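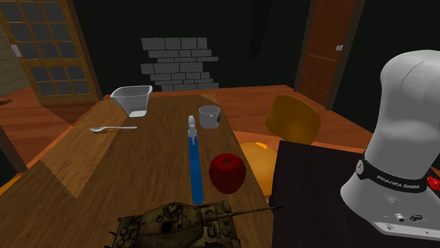 Zistska Bench Scene
Simulated tabletop for arm builds in home and shared workshops

Sold by: Stosside
Type: scene pack, download only
Last revised: 13 November 2022
Status: available

Overview

The Zistska Bench Scene is a rendered room with a wooden work table, a separate black table carrying a white arm, and a set of loose objects for pick, push and place trials. It is meant for builders who are writing control code before the arm is bolted down, or who share an arm with other people and get limited time on it. Code is run against the scene first and moved to the hardware when it no longer drives the fingers into the tabletop.

The arm stands on its own table in the supplied layout. Builders who mount the arm and the work on one bench should merge the two surfaces in the layout file and set the base height again. Leaving the supplied height in place is the most common cause of grasps that close above the object.

Contents of the pack

Room shell with brick, tile and door surfaces
Wooden work table and black arm table
Household objects, including an apple, a mug, a bowl and a spoon
Blue-handled tool
Model tank with turret and long thin gun barrel
Chair
Room camera and wrist camera presets
Layout file, plain text
Contact settings, one file per object

The model tank is the hardest object in the pack for collision checking. Its barrel is thin and reaches well past the hull, so a coarse collision box around the whole model will block approach paths that are clear in practice. Two shapes are supplied, a coarse box and a fitted shape. Use the fitted shape for any approach from the barrel side.

The spoon needs a low approach. If the fingertips in your own build are thicker than the supplied ones, change the fingertip file before tuning anything else.

Specifications

Download size: 2 GB
Control rate, default: 20 Hz
Run length: up to 400 steps before automatic reset
Camera output: color and depth
Lighting: fixed or varied per reset
Units: meters, radians, kilograms
Loader: Provura, desktop edition
Graphics card: required for camera output, optional for motion only

The control rate can be raised in the layout file. Contact settings were tuned at the default rate and should be checked again after a change, starting with the mug, where a wrong value shows up as sliding during the lift.

Wrist view

The wrist preset looks along the fingers toward the work. Both fingertips stay in the image so that alignment can be judged against whatever lies between them. The camera position is given as an offset from the flange. Measure the same offset on your bracket and enter it in the layout file. A small error here has little effect at a distance and a large one near contact.

Fitted and printed brackets differ in tilt more than in position. Check tilt first with the arm parked over a flat surface.

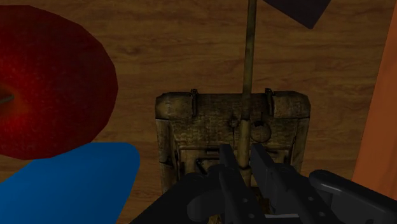 One buyer reported that the wrist preset matched a home-printed bracket only after the tilt sign was reversed, and asked for the convention to be written in the layout file itself. The buyer also found that depth output was too clean compared with the sensor on the bench, and that a grasp routine tuned on it failed near shiny surfaces until noise was added.

The tilt convention is now stated at the top of the layout file. Positive tilt turns the camera toward the fingertips. Depth noise is off by default and can be switched on per camera. The supplied noise values are a starting point and should be replaced with readings from your own sensor.

Setting up

1. Install the loader and open the layout file.
2. Set the base position and height of the arm to match your bench.
3. Enter finger length, finger width and maximum opening.
4. Enter the wrist camera offset and tilt.
5. Run the park motion with all objects removed.
6. Add the apple and run a single grasp at reduced speed.
7. Add the remaining objects.

For shared workshops, keep one layout file per bench and store it with the bench's own calibration. Copying a file between benches carries the old base height with it.

Known limits

Cables are not modeled. A path that is clear in the scene can still wrap a hose or cable on the real arm. The room is rigid, and neither door opens. Joint friction follows the arm file and has to be measured for self-built arms.

Related items

Chaudhry fingertip set: replacement fingertip shapes, flat and grooved, with matching print files
Provura desktop edition: loader, sold separately

License and returns

One license covers one household or one workshop, on any number of machines at that address. Rendered images may be published. The object files may not be resold. Returns are accepted within 30 days of purchase.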